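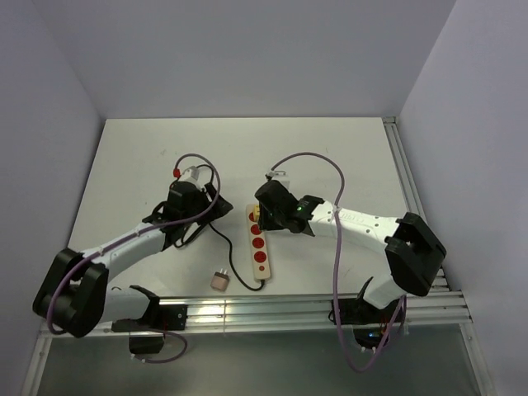 Groler Day Book, page-a-day birthday and anniversary calendar

I've used this since August. Each page has a date, a few lines of history and space for names, and it isn't tied to any year, so you fill in the weekdays yourself. The paper is decent and takes ink well. Almost 200 of the entries are about kings or battles - a bit dry for a birthday present. The index at the back is good. The ribbon frayed early on. 7 out of 10 from me.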